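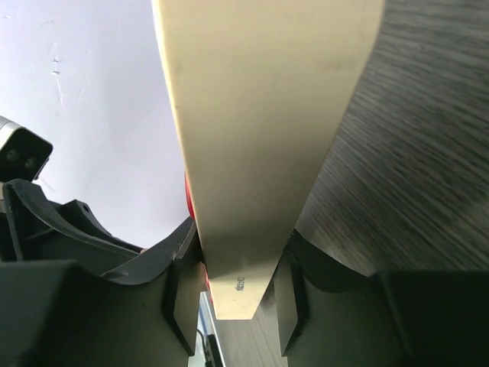
Week 6 of Grumlow's evening course in household repair is on labeling, the dullest habit you will ever be grateful for. Parts get separated from what they belong to, usually in a drawer. A flat beige piece with small dark characters printed near its narrow end at least gives you something to type into a search box. A plain one gives you a hobby.

Before April: bag your loose parts, 2 to a bag at most, and write on the bag – legibly, please.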